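Synchronizing and Checking Three-Camera Demonstrations for Door Opening

Project report, software track
12 January 2022

1. Introduction

Our group was given the task of building the software that sits between the recording of human demonstrations and the training of a manipulation policy. The demonstrations are made by a person who operates two hand-held grippers. Each gripper carries a camera, and a third camera is worn at the head. The three videos have to end up on one time line, with a gripper pose and a finger opening for each frame, before anybody can train on them.

The tool we wrote is called Weteck. It reads the raw recordings, aligns them, estimates poses from the fiducial markers on the grippers, and writes out episodes in a format that the training code, Grekel, accepts. Grekel was already in use before our project started and we did not change it. The report covers the alignment, the pose estimation, the checks that reject bad episodes, and the problems we met on the door task.

2. Requirements

The requirements were agreed on in the first meeting and changed once, when the door task was added.

The tool must run on an ordinary lab computer without a graphics card.
An episode must be processed without manual input unless it fails a check.
A failed episode must be kept, together with the reason for the failure.
The time error between any two cameras must stay below 20 milliseconds.
The output must be reproducible. The same input and the same settings file must give the same output file.

The last point caused more work than we planned for. The first version of the pose filter used a random sampling step, and two runs gave slightly different trajectories. We fixed the seed and stored it in the settings file.

3. Time alignment

Each camera writes its own clock time into the recording. The clocks drift, and they are not started at the same moment, so the raw times cannot be compared directly. We tried two methods.

The first method used a clap at the start of the recording. The audio peak was found in each file and the files were shifted so that the peaks matched. It worked in a quiet room. When people were talking near the cameras the peak finder sometimes picked the wrong sound, and a clap only fixes the start. It says nothing about drift later in the recording.

The second method compares motion. For a gripper camera we compute the rotation speed from the built-in gyroscope. For the head camera we follow the marker on the same gripper and compute its rotation speed from the poses, after adding the rotation of the head itself. The two curves have the same shape when the alignment is right. We slide one over the other and take the offset with the highest correlation. This is repeated in windows along the recording, and a straight line is fitted through the offsets, which gives both the start offset and the drift.

The motion method needs the gripper to be moving and the marker to be in view of the head camera. If a window has too little motion it is skipped. If fewer than 2 windows are left, Weteck falls back to the clap and sets a warning flag in the episode.

4. Pose estimation

The markers are detected in the head camera video after lens correction. The lenses are very wide, and with the default camera model from the vision library the corners near the edge of the image were off by several pixels. We switched to a fisheye model and calibrated each camera with a printed board. The calibration is stored with the serial number of the camera so that files cannot be mixed up by accident.

When more than one face of a marker cube is visible, all detected corners are used in a single solve. With only one face visible there are two poses that explain the corners almost equally well, and the solver can flip between them from one frame to the next. We handle the flip in the following order:

a) Solve for both poses and keep both.
b) Predict the pose from the previous frames using a constant velocity model.
c) Choose the pose that is closer to the prediction.
d) If both are far away, mark the frame as unknown and go on.

Unknown frames are filled by interpolation if the gap is short. A long gap splits the episode in two, and a part that is shorter than the minimum length in the settings file is rejected.

The finger opening is measured in the gripper camera video. Early on we tried to get it from the head camera, but the fingers are small there and the hand is often in front of them.

5. Checks

Every episode goes through a list of checks before it is written. The order matters because the cheap ones come first.

File check: all three videos are present and can be opened.
Length check: the aligned part is long enough.
Marker check: each gripper has been detected in enough frames.
Speed check: no gripper moves faster than the limit in the settings. A high speed nearly always means a pose flip that got past the filter.
Grip check: the finger opening stays inside its range.

The speed check was the most useful one during development. It found an error in our own code where the left and right marker numbers had been swapped for one recording day. The trajectories looked smooth, but the jump at the point where the head camera lost one gripper was far above the limit.

Results are written to a text log and shown in a small viewer called Drimora. The viewer plays the three videos side by side with the estimated pose drawn on top. Clicking on a rejected episode jumps to the first frame that failed. It was written in the last weeks and is still slow to open long recordings.

6. The door task

The first tasks were done at a table, and the default settings were tuned on those. The door task was added in March of the previous year. The operator stands at a door with a lever handle and works the handle with a gripper. Compared with the table tasks, three things are harder for the software.

The arms reach away from the body, and the right gripper goes up toward the handle while the left one stays lower. The cubes are then seen from changing angles, and single-face views are more common. The flip filter had to be retuned. We lowered the weight of the newest frame in the velocity model.

A door area often has glass and other shiny surfaces. Reflections produced false marker detections in some recordings. A false detection usually has the right number but an impossible position, so we added a distance limit from the head camera. Anything beyond arm's length is dropped. We also drop a detection if its corners are in mirrored order.

The operator's head is tilted down for most of the episode, so the horizon cannot be used to level the view. Our first version assumed that the camera was close to upright at the start of each recording. It now takes the gravity direction from the accelerometer.

We also changed how the start of an episode is chosen. At the table, an episode starts when both grippers leave their rest position. At the door there is no rest position. The start is now the first moment at which both grippers are tracked and the operator presses a key in the recording program.

7. Results

We ran the final version on 300 door episodes and on the older table episodes, more than 2,000 in total. The alignment requirement was met on all recordings where the motion method could be used. We measured it with a blinking light that was placed in view of all cameras for a set of test recordings. For recordings that used the clap as a fallback, the start was correct but the error grew toward the end, and the longer ones did not meet the requirement. Those keep their warning flag, and Grekel skips them by default.

Most of the rejected door episodes failed the marker check. Looking at them in Drimora, the usual cause was a cube turned so that the forearm or the other gripper covered it. The speed check came second. After the flip filter was retuned, the number of speed failures on the door went down to the level we had at the table.

Reprocessing the whole set gives identical files on both of the computers we tested. Processing takes longer than the recording itself. Marker detection is the slowest step.

8. Open points

The pose of the gripper at the moment of contact is not reliable enough. The motion is slow then, and small errors in the corners show up as shaking. A stronger smoothing filter hides the shaking but also delays the contact by a few frames. We left the weaker filter on.

The views of the gripper cameras are only used for the finger opening and for the gyroscope alignment. They could also give a second estimate of the gripper pose from the background. Öztürkmen, the mapping package we tested for this, lost track on plain white surfaces and was not included.

The settings for table and door are in two separate files. A wrong file is not noticed by the program. The task name should be stored in the recording and compared with the settings at the start.

9. Recordings from the door task 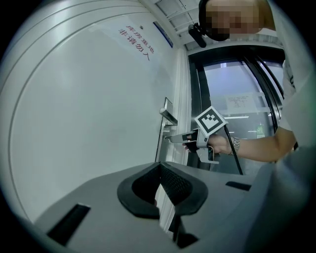
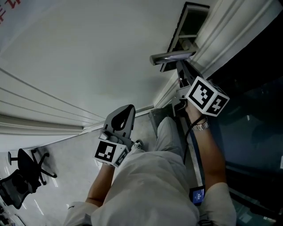
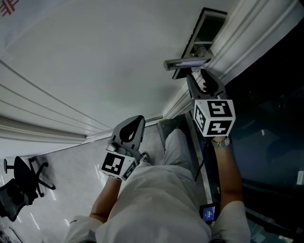
Figure 1. Door task, camera views. First: gripper camera, with the marker on the other gripper in view. Second and third: view from the head, with the right gripper at the lever handle in the second and its fingertips just beneath the lever in the third.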